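Household Noise and Study Space in Shared Rental Housing
Final report, Housing and Community Studies
Submitted by Arvid Engström, 24 May 2020

1. Background

Students who rent together often study, eat and relax in the same room. This report looks at how renters in the suburb of Astbridge organise their living areas for study, and what they do when noise becomes a problem. The topic was chosen after an earlier class survey in October, in which noise at home was the most common complaint.

2. Method

Twelve households took part. Each had between two and four tenants, and all were within walking distance of the Camargo Street campus. One person from each household completed a written questionnaire and kept a noise diary for six days. Interviews were held by telephone. Two diaries were returned with missing entries and were left out of the evening totals.

3. Findings

The diaries recorded 28 separate disturbances. Television and music made up the largest group, followed by cooking and telephone calls. Traffic was mentioned less often than expected, even by tenants on Plollen Road, where buses run until late.

Most households had no written rules. Where an agreement existed, it usually covered the hours after dinner – few tenants had thought about mornings. One respondent wrote that her housemates "were happy to be quiet, but no one had asked them".

4. Room layout

Open-plan living areas were the hardest to manage. Respondents with a desk in the main room reported more interruptions than those who worked in a bedroom, although several preferred the main room for its light and extra space.
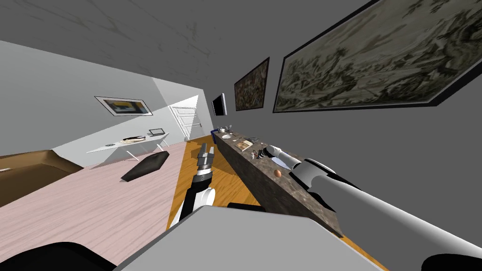
Soft furnishings were the cheapest change available to renters. Three households added rugs or heavy curtains during the diary period and rated their evenings as quieter, but the sample is too small to support a firm conclusion.

5. Limitations and recommendations

Noise was judged by the tenants themselves and no sound meter was used. A future study should include measured levels and a wider range of dwellings, including the older flats at Grerau. It is recommended that the student housing office add a short section on shared study hours to its tenancy guide – preferably before the next intake.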